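Open Day Guides Wanted – Rarum Robot Workshop, Greltberg

We are looking for friendly people to help us run our open day this July! You don't need a technical background. If you can chat with a ten-year-old and her grandfather in the same five minutes, we would love to hear from you.

Rarum is a small robotics workshop on the edge of Greltberg, and once a year we open the doors to the neighborhood. Last summer 1171 people came through, and the table demonstrations had a line out to the parking lot. This year we have more tables, longer hours and a new arm we call Puma, which works with everyday household things.

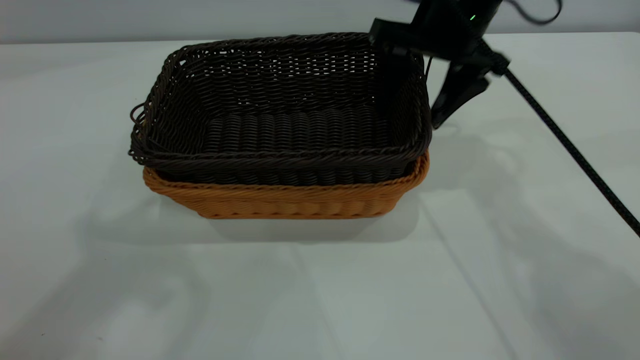 Do I need to know how robots work?
We teach you everything you need at a paid training evening, and an engineer is close by all day for the harder questions.

Guides work in pairs. One of you welcomes each group and tells them what they are about to watch, and the other keeps an eye on the safety line and resets the table between runs. You swap whenever you like – most pairs do it every hour or so. Shifts run from 9:30 a.m. to 1 p.m. or from 1 p.m. to 5 p.m., and you are welcome to take both (lunch is on us).

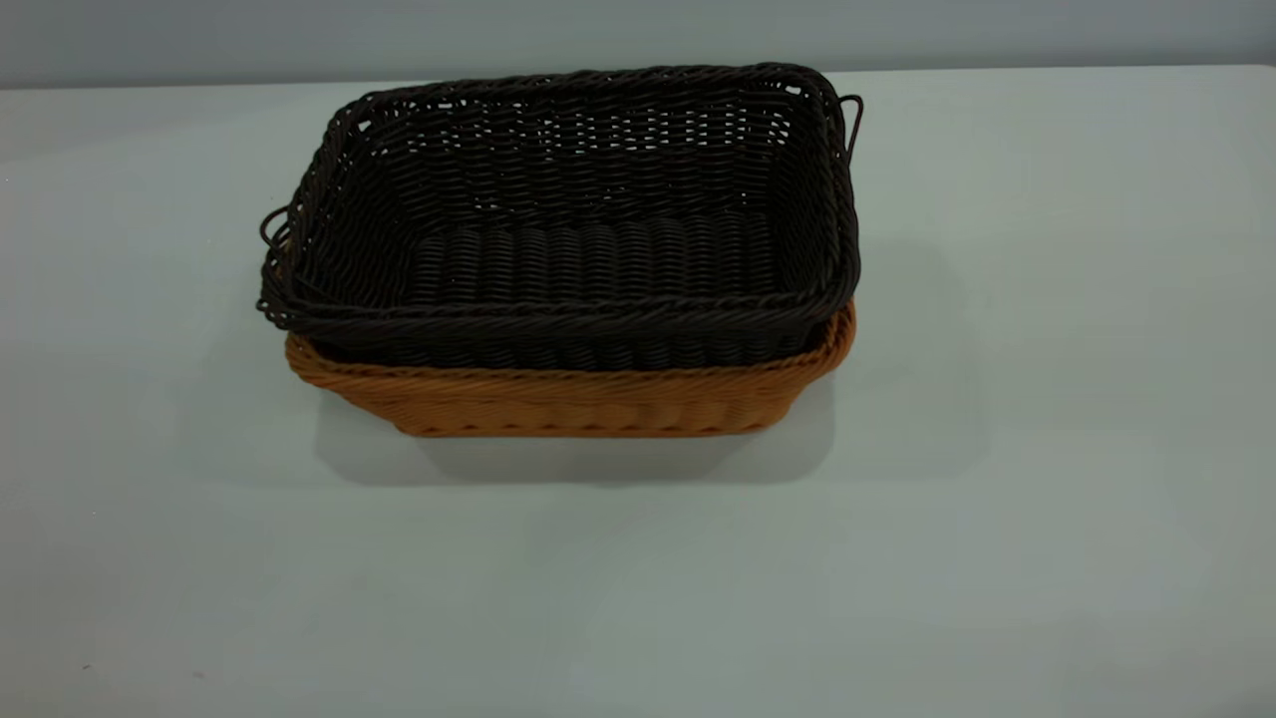 Pay is 147 per shift, with the same again for the training evening. Part of that evening goes to practicing your table talk, and you'll get to try it out on us. We like to start with things people have at home, such as a dark brown woven basket nested in a larger tan one, and ask visitors how they would explain that job to a machine. You will get wonderful answers, especially from the under-eights!

You should be 16 or older, comfortable on your feet for a few hours and able to speak up in a noisy room. A second language is a big plus. We get plenty of visitors from Undport, and many of them come as whole families.

To apply, send a few lines about yourself to Roxana Urrego at the Rarum front desk, or call extension 3821 before noon. Please tell us which shift you'd prefer and whether you can make the training evening, which starts at 6 p.m.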